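About Clevatell

Clevatell is a small company in Garnden. We test and repair robot cells for packing firms, and most of our work begins after something has failed.

In April our own cell, Drukora, went wrong. After a restart the arm moved to its pick point 16 mm too low and pressed into the table before the force limit stopped it. Two people were near the fence, and they were not hurt. The cause was an old offset file, loaded without any warning.
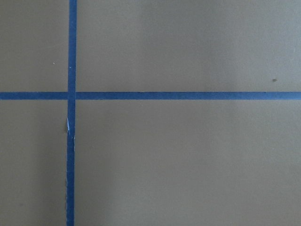 Now every cell must pass a position check at low speed before it may run. Nadhirah Tjoa, our safety lead, wrote the procedure and keeps the fault log, which has 142 entries – our own mistakes are also in it. Customers can ask to read it.

We share a workshop with Naciri, who build the fences and door switches for our cells. Visitors are welcome, but please write to us first.

Page updated June 2019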